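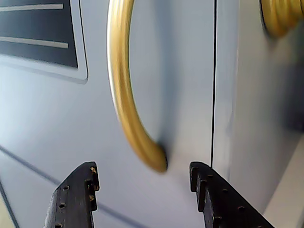 Gold handle on a pale blue door. Closest view in the set.

Kaewsai Play Kitchen Doors, README

Last updated 2020-09-10 by Nuanchan Phromma. Please read at least as far as "Known problems" before writing to us. Most of the mail we get is answered there, and the rest is from Yogesh.

What you get

234 short clips and a folder of stills, all about opening and closing the cabinets of one toy kitchen. It is light blue, it stands on a table, and it has more gold hardware than my actual apartment. The clips are sorted by door. Names follow the pattern door, action, take, so "tall_open_02" is the second take of opening the tall cabinet. Chanida Phuthong picked the pattern and I have stopped arguing for underscores in other places.

The two main folders:

clips/ is the full set
stills/ holds frames pulled from the clips, plus a few extra ones

There is also a folder called misc/. It was supposed to be gone by January.

Door names

We changed these twice, so old notes may not match.

tall: the cabinet at the upper left, with SHOPPING LIST printed on its door over four lines for writing. Earlier labels say "fridge" or "list door." Same door.
lower_left: the part under it, with the printed appliance sticker. Ekkachai Srithong labels this an oven and Jozefína Machala labels it a dishwasher. It has a red dot and something like a snowflake, which helps neither of them. We settled on "lower_left" so that lunch could resume.
lower_right: the cabinet door next to the sticker, in a slightly different blue. The difference is real. Do not color-correct it.

What counts as open 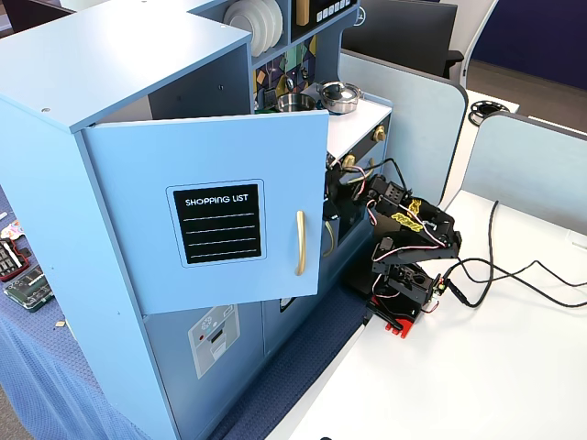

A door is "open" when you can see into the cabinet past its edge, and "ajar" when there is a gap but no view inside. Anything else is "closed," including the cases where you strongly suspect otherwise. The tall door swung out toward the viewer is the easy case, and if two labelers disagree on one of those, somebody is on the wrong clip.

The cookware on the counter is not labeled. Neither are the plates in the upper cubby. We tried labeling the saucepan lid for one afternoon and got three opinions on whether glass counts as covered.

Known problems

The gold handles are shiny and pick up highlights, and a handle close to the lens can go soft at one end. If you are marking handle tips, expect to guess now and then, and use the "unsure" flag. It exists. People seem shy about it.

The tablecloth is blue and so is the kitchen. Any cutout tool based on color will hand you a kitchen wearing a skirt.

The first batch used Urndale label sheets with "shut" in place of "closed." Both values are still in the file. Search for both.

Clips 200 and up were relabeled by Ekkachai, so the sticker disagreement above mostly goes away there, in his favor.

Use

Free for teaching and research. Credit "Kaewsai Play Kitchen Doors, Jolberg." Corrections go to Yogesh Pandey, with the clip name in the subject line. Messages that say "one of the blue ones" will be returned.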